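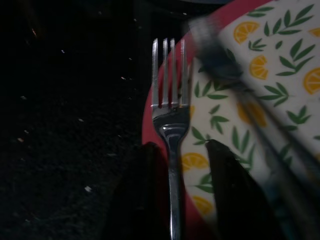
Lyimo is the list I keep of everything that goes on our table and everything that happens to it afterward — plates, napkins, forks, the sink, the drawer, the trip back to the shelf. It began as a page taped inside a cupboard door and now it's a small set of plain files, which I'm sharing because a couple of people asked how I lay mine out. The names in it are the ones we say out loud at home. The cream napkin with the orange citrus slices and the green sprigs is "lemon napkin" in every file, even though a visitor once argued with me for most of a dinner that those are oranges. Lemon napkin it stays! If you search for "orange napkin" you'll get nothing, so please don't write to tell me it's missing.

What's in the folder

There are 3 files.

things.csv has one row for each kind of thing we own for eating with or cleaning up after. It has 65 rows. A kind is a kind, so all the dinner forks share a row and the number we own goes in a column called how_many.

days.csv is the log. One row is one time something got set out, used, washed, or put away, and there are 227 rows. I wrote most of them standing up, so expect short ones.

words.txt is the glossary, and I'd read it first. It's where you'll learn that "the good bowl" isn't very good and that "flat sponge" and "old sponge" are two separate sponges.

The columns in things.csv

name: what we call it, lower case.
how_many: how many we own, counted when I made the row. Broken ones come off the count. Lost ones stay on for a while because I'm an optimist.
lives: where it belongs when it's clean. Upper shelf, lower shelf, fork drawer, linen drawer, sink, counter.
goes_with: other rows it gets set out with. Loose, and a matter of taste.
wash: sink, soak, laundry, wipe.
touchy: y if it needs care. Anything with a painted pattern gets a y, and so does the big glass pitcher.
from: where we got it, if I remember. "Esen" means the secondhand shop where I've spent far too many afternoons. "Tandbridge" means the box of dishes that came from my aunt's old house there, wrapped in newspaper and smelling of cedar.
replaced_by: filled in when a thing has retired and something else does its job.
remarks: anything else, and I do go on.

That makes 9 columns. There used to be one for color, but I gave up on it. We own too many things that are one color at the rim and another in the middle, and I kept changing my mind about which one counted. Color goes in remarks now.

The columns in days.csv are simpler: name, what happened, who did it, and a note. The "what happened" words are set, used, rinsed, washed, dried, away, and lost. I don't log the time of day. I tried for a week and it made dinner feel like a shift.

How we set the table, so the rows make sense

Plate first, then the napkin on the plate, then the fork. I know plenty of people put the napkin off to the left with the fork lying on top of it. Kiprono Sang, who shares the kitchen with me and does at least half of the logging, grew up that way and still does it when I'm not looking, and you can tell his rows because goes_with for the napkin says "fork" first and "plate" second. I've left those alone. Both ways get dinner eaten.

Patterned napkin on patterned plate is allowed here. I used to be strict about it and paired everything busy with something plain, and then we'd run out of plain by midweek and end up folding paper towels. The leafy prints get along with each other fine.

If you see "set" with no matching "used", somebody laid a place for a guest who didn't come, or we moved outside and ate off our laps.

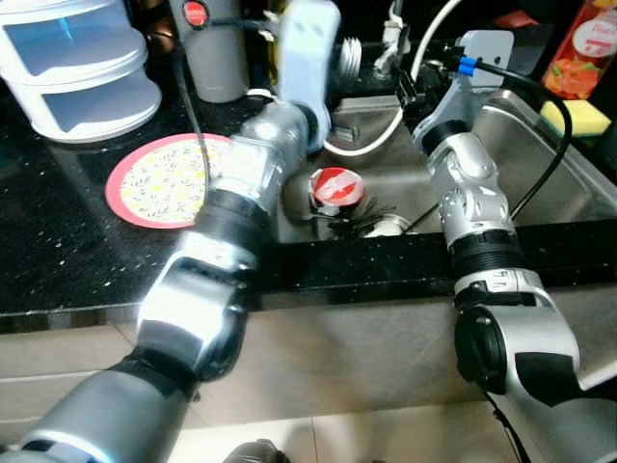 Why is there so much more in the log on washing up than on eating?
Washing up is where our things get mixed up, chipped, and misplaced, so that's the part I write down most carefully. A plate gets one row for being used and then often picks up four more on its way home: rinsed, washed, dried, away. Multiply that by a full table and the sink takes over the file.

A few washing-up habits you'll run into in the notes. Plates get rinsed before anything else goes in the basin, so they aren't sitting under a pile of pans. Forks soak in a mug, handles up. Lids are their own nuisance: small containers and their lids get logged as one thing when they're together and as two the minute they part, and yes, that means how_many can look odd for a lid whose container has gone off to someone's office with leftovers in it. The brush is for pans and the drain, never for painted plates. Sponges do the plates. Napkins don't go near the sink at all — they go straight in the laundry, and citrus colors get a cold wash in this house.

"Away" means away. It doesn't mean stacked on the counter beside the sink looking hopeful. For that we have no word in the file, and Kiprono has suggested several.

Known problems

Saucers are a mess. Some came from Esen without cups and I entered them twice, once as saucers and once as spoon rests. I fixed the ones I caught.

The spring rows are thin. April has a gap where I was out of town at my cousin's in Grerala and the log went to Kiprono, who wrote "everything washed, all fine" and left it there. I appreciate the spirit.

Forks drift. We have dinner forks and slightly smaller ones that I call salad forks, and in a hurry they all turn into "fork". If the row just says fork, I'd treat it as a dinner fork.

Whoever dries is supposed to log the drying. You can guess how that goes.

Using it

Take the files, rename everything, throw out my remarks, make it yours. If all you want is a way to keep track of your own plates and linens, things.csv without the log is plenty, and you can fill one in over a pot of coffee with the cupboards open. Start with the drawer you like least. Don't use my numbers to decide how many napkins a household needs, please, as we own far more than we should and I bought two more last month.

The files are plain text with commas between the fields. Remarks that have commas of their own are in double quotes. Empty means I don't know or didn't care to say, and I never went back to sort out which.

Thanks

Gitau Langat read the whole glossary and made me rewrite the entry for "medium plate" until it described a plate. He also talked me into the touchy column after he stacked the pitcher under a skillet at our place, which he has asked me to mention was an accident.

Last changed September 3, 2020, when I split the dish towels into "hands" and "dishes" and fixed the spelling of colander. Next up is the baking drawer, which I've been putting off because the drawer sticks and I can't remember what's at the back of it.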